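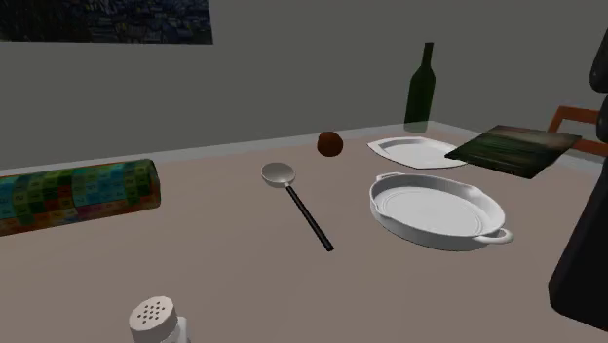 シミュレータの画面。テーブルの上に大皿、楕円の耐熱皿、柄の黒いおたま、瓶など。右端がアーム。

厨房・給食の現場 雑談板 > 下膳ロボットが入る職場の方、いますか

1 名前:おたま係
社員食堂の洗い場と片付けを長くやっている者です。8月からうちにも下膳用のアームが入ることになり、先に画面の中で練習させている様子を見せてもらいました。上に貼ったのがそれです。
導入するのはVerkoという会社で、担当のFadime Gezerさんがとても丁寧な方で、こちらの素朴な質問にもひとつひとつ答えてくださいました。ただ、家に帰ってお茶を飲んでいたら、私たちの仕事はこの先どうなるのかなあと、じわじわ気になってきまして。すでに入っている職場の方、お話を聞かせていただけたら嬉しいです。

2 名前:湯気
うちは病院の厨房で、入って一年ちょっとです。まず安心してほしいのは、人は減りませんでした。ただ、持ち場は変わります。前は八人で流していた片付けを今は五人でやって、残りは盛り付けと配膳に回っています。腰が楽になったのは本当にありがたくて、湿布を買う回数が減りました(笑)

3 名前:Girnus
>>2
減らなかったのは運がよかったのだと思いますよ。うちは誰も辞めさせない約束でしたが、辞めた人の補充がないまま二年たちました。会社の説明会ではそこを必ず聞いてください。できれば紙でもらうこと。

4 名前:おたま係
>>2 >>3
ありがとうございます。補充のこと、まったく頭にありませんでした。説明会で聞いてみます。
昼は371食出るので、忙しい時間だけでも手伝ってもらえたら助かる、という気持ちも正直あるのです。

5 名前:三角巾
画像を見て思ったのですが、耐熱皿の両端に小さい持ち手がありますよね。うちのアームはああいう形が苦手で、最初のころは持ち手のある器だけ人が先に抜いていました。それから、おたまみたいに柄の細長いもの。平らに寝ていると、なかなかつかめないんです。

6 名前:湯気
>>5
わかります!うちは結局、柄物は専用のかごに入れてもらうよう食べる側にお願いしました。機械に合わせて人の動きが変わるんですよね。私は慣れましたけど、最初は少しさびしかったです。

7 名前:Girnus
>>6
そこが一番引っかかるところです。機械に合わせるための手間は、誰の仕事にも数えられていない。うちでは器の並べ直しに毎日90分かかっていて、それを記録につけて出したら、ようやく勤務表に載りました。

8 名前:三角巾
>>7
90分は長いですね。うちは置き方の決まりを現場で作り直したら、だいぶ短くなりました。業者さん任せにせず、洗い場の人間が最初から口を出したのがよかったと思っています。なので私は、Girnusさんほど悲観はしていません。

9 名前:Girnus
口を出せる職場ならいいんですけどね。Stoverの工場にいたときは、決まったことが朝礼で下りてくるだけでした。

10 名前:おたま係
みなさん、長々とありがとうございます。今日さっそくFadimeさんに、持ち手のある器と柄物のことを聞いてみました。練習用の器をうちの食堂で使っている形に近づけられるので、洗い場から一覧を出してほしいとのことです。明日、休憩のときにみんなで書き出します。補充の件は課長に聞きましたが、返事はまだです。

11 名前:湯気
一覧には小鉢も忘れずに!重なると本当に取れないので。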